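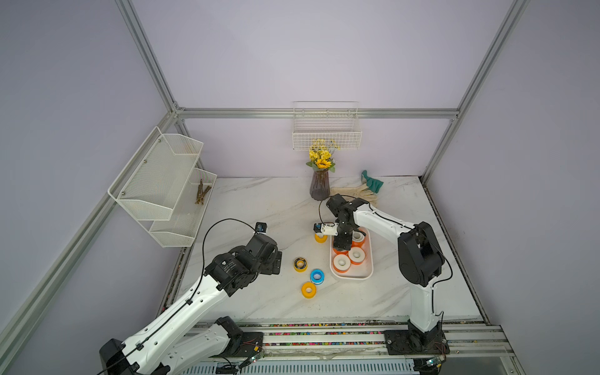

The Cluramau Leg

17 shares | 2 comments

The best job in hill running is third leg of the Cluramau relay, and I'd wanted it since I was small enough to be carried up to the gate on my dad's shoulders. First leg is all elbows. Second leg is the river path, fast and flat and a bit boring if you ask me (they never did). Fourth leg gets the finish line and the photograph. But third leg gets the mountain, up one side and down the other, 1799 metres at the cairn, and by the time you come off the bottom the whole race has usually changed hands.

So when Tatu Mosoti read out the team in the changing room at Itach and said my name after the word "third", I laughed out loud. I thought he was having me on.

"Is that a problem?" he said.

"No! No, it's brilliant. It's just that it's Desmond's."

Everyone looked at Desmond Abernathy, who was sitting under the coat hooks with one sock on. Desmond had run third leg for Itach since before we had matching vests. He had run it with flu and he had run it the summer his daughter was born, with a phone taped to his arm in case. He was the reason half of us had joined.

"It was mine," said Desmond. He put on the other sock. "You'll want to watch the stile."

That was all he said about it. Tatu went on to fourth leg, which was Desmond's now.

I should say something about Tatu, as people outside the club got him quite wrong that year. He had come to us in the spring from Jõgi, where he had coached the track squad, and the talk was that he didn't know a hill from a speed bump. It's true he had never run Cluramau. What he did instead was walk it, again and again, in a big yellow coat with his hands in the pockets, stopping wherever the ground did something interesting. He'd stand there in the drizzle, looking at a bit of bog as if it might speak first. Then he'd come down and tell you to shorten your stride at the second wall, and you'd try it, and you would be at the top before you'd remembered to feel terrible. I loved it. I'd have run up the side of a house if he had told me where to put my feet.

We had six weeks. I went up on my own before work with a head torch, and I went up with the juniors, who are horribly good and chat the whole way. Twice I went up with Desmond, and those were the best of the lot. He ran just in front of me and didn't explain anything. He'd drift left for no reason I could see, and I would drift left, and a moment later there would be a great wet hole on the right with a sheep's opinion of it written all over the sheep.

"How do you know all this?" I shouted at him.

"Fell in," he shouted back.

At the top on the second of those mornings we sat against the cairn and shared a flapjack. You could see Itach, and the bend in the river, and a long way off the chimney at Gonska, whose lot had beaten us four years running. I asked him whether he minded.

He chewed for a good while. "I was livid," he said. "I went home and cleaned the oven. I've never cleaned an oven like it." He passed me the bigger half. "Then I thought, well, I've never once seen anybody come off that hill. I've always been the one coming off it. I don't know what it looks like from the bottom."

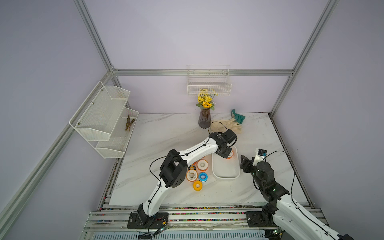
Two white arms at the marble-patterned table, with the white tray under the left gripper.

Race day in July and the sun was out, which suits Gonska. I had number 127 pinned on slightly crooked and I'd been to the loo so many times that the marshal had started nodding to me. There were teams from all up the valley, and one from Jõgi who had come to shout rude and friendly things at Tatu. He was wearing the yellow coat. It must have been like an oven in there.

You can't see second leg until they come round the boathouse. You just hear it, people clapping further and further up the path, and then there's a vest. The first vest was green. Gonska, by a distance, and their third-leg runner took the baton and went off up the track without even hurrying. Then a gap, and I hopped about, and then Jõgi, and then at last one of ours, purple in the face, holding the baton out in front of her far too early like somebody offering you a bread roll.

I took it and I ran.

If you have never gone up a hill as fast as you possibly can, I do recommend it. It hurts, of course it hurts, but there's a stretch after the first wall where the path goes to grass and everything goes quiet, and there's only your own breathing and larks. Short stride at the second wall. Left at nothing in particular. I passed the Jõgi man there, and he said "Hello, Itach" as I went by, and I was so pleased I nearly stopped for a chat.

The green vest was walking when I saw it. Everyone walks the last bit, it's like a staircase with the stairs taken out. I walked as well, hands on knees, and I counted his heels. At the cairn he was a cricket pitch ahead. He touched it and turned and came past me with his eyes fixed on the ground, and I slapped the stones and went after him.

Downhill is the bit I can't really tell you, as I don't remember it in order. I remember heather. I remember my arms going round like a windmill's, and making a noise, a sort of long happy yell that I couldn't have stopped if I'd tried. I remember drawing level with him on the scree, and the pair of us going down side by side in a great clatter of stones, and him yelling as well. Then I was in front. I was in front on the third leg of the Cluramau relay! I could see the field, and the tape, and a dot of yellow.

And I did not watch the stile.

My foot went through where the step should have been and I turned over, quite slowly it seemed, and landed flat on my back in the nettles with the baton still in my hand. I lay there and looked at the sky. The green vest came over the top of me, and I have to give him credit, he stopped with one leg on each side and said, "All right?"

"Go on!" I said. "Go on, you idiot, it's a race!"

He went on. I got up and went on too, stung from my neck to my knees, and I have no idea how I ran that last field but I was told afterwards that I was still yelling.

Desmond was in the changeover box with his hand out behind him, looking back over his shoulder. He wasn't looking at me. He was looking up past me at the hill, the whole of it, with runners coming down everywhere in all the colours, tiny ones near the top and bigger ones on the scree, arms going like mad. His mouth was open. I've got a good view of that face in my head and I can get it out whenever I like.

"Desmond!" I screamed.

"Oh!" he said, and took it, and off he went down the lane after the green vest with his knees up like a boy.

We lost by two seconds. I've heard people say it must have been awful and I do try to look solemn about it. But I was sitting on the grass with dock leaves stuck all over me, and Tatu had finally taken off the coat and put it round my shoulders, in that heat, and the Gonska third leg had come across with two cups of squash to find out where on earth I'd learned that line off the top.

"Him," I said, and pointed down the lane.

Desmond was on his way back up it already, walking fast and waving both arms. He started talking long before we could hear him.

"Have you seen it?" he was saying, when he got near enough. "From here? Have you ever stood here and seen it?"

"I was on it," I said.

"Well, next year," said Desmond, and he took one of the squashes, "we'll have to swap about, because you've got to stand here. You've got to. Tatu, tell her."

Tatu was looking at the stile.

"I want to walk up there," he said, "and see what you did wrong," and he held out a hand to pull me up.

2 comments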